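Tape Grid Tips for a Ball-Sorting Table

By Lanying Long, November

Our robotics club runs a two-arm table for the tennis ball task, and most of the questions I get from other clubs are about the table. The arms come with a manual. The tabletop doesn't. These are the habits we have settled into.

1. Cover the table first

Put down brown paper before any tape. Painter's tape comes off most finished tabletops, but after a full term in place it can leave a gummy line. Pull the paper tight and weigh down the corners for an hour. A few creases won't hurt. A bubble will, once a finger tip catches it. Change the paper when the scuffs get dark enough to confuse your vision code.

2. Lay the long lines first

Run all the strips in one direction, then cross them. We cut our squares to 6 inches the first year and found them too tight for the fingers, so go bigger if you have the room. Don't stretch the tape as you lay it. Stretched tape creeps back overnight and goes wavy. If you run short, overlap the next piece by an inch and rub the joint down with the back of a spoon.

Wavy lines are fine for practice. The students on Vera (the left arm) and Pai (the right arm) call out squares to each other, and they only need to agree on which square is which. For a scored run, relay the strips against a yardstick.

3. Check every view before you start

Put the balls out, open the grippers, and look at all of your camera views side by side. Colors shift between cameras, so pick your ball color threshold separately for each one. Look for balls that sit at the border of a wrist view, and decide before the run whether the program should count them.

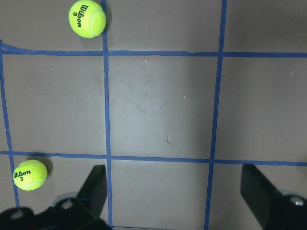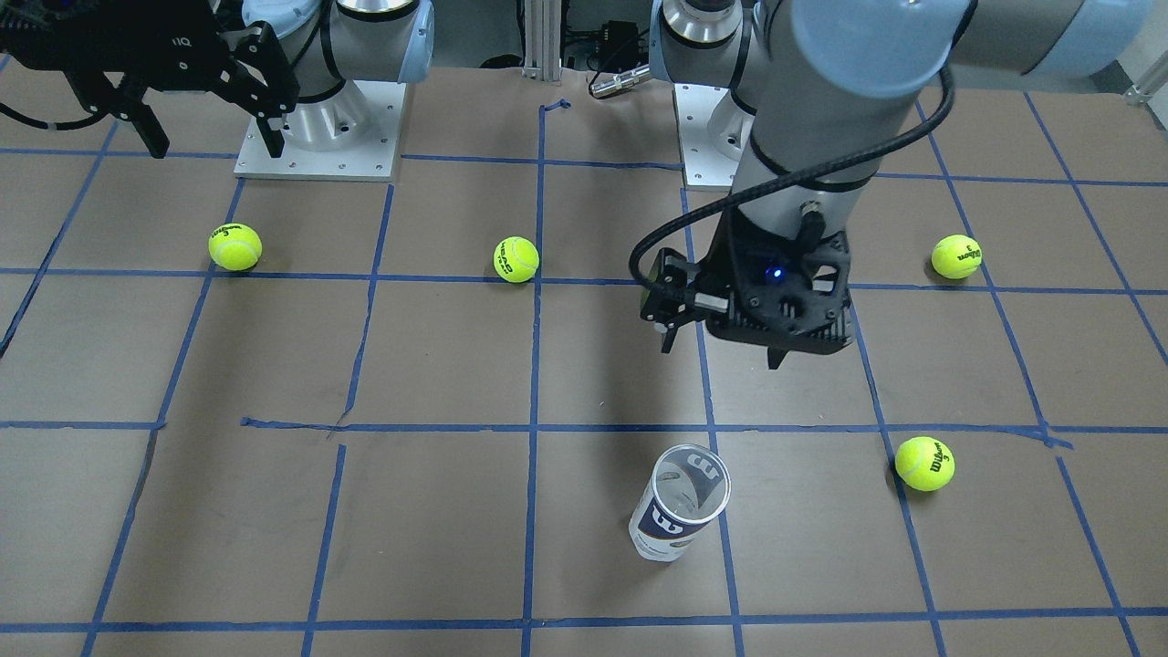
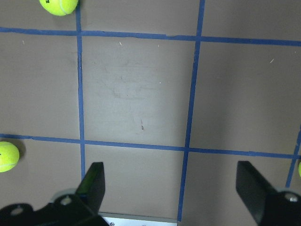 Blue tape and yellow-green balls in all three views.

4. Looking after the balls and the can

Used balls work as well as new ones, and a tennis club will usually give you a bag of them. Brands can be mixed. Brush the felt with a dry nail brush now and then, as the lint ends up on the paper as white specks. Wipe a clear can with a damp cloth and let it dry before use. Glass cleaner left ours cloudy.

5. Keep a run sheet

Tape a sheet to the wall and write down the start squares for each run. We logged 1,326 picks last season for the Pevent meet, and the sheet was more use than the video. Allow 15 minutes at the end of a session for putting things away.

Comments

Narayanan Kaimal: We use the same tape at Nondia. A hair dryer on low helps if it has been down too long.

tapeandtwine: Does the paper slide?

Lanying Long: Not if you fold it under the table edge and tape it there.

gridlock78: Spoon trick worked, thanks.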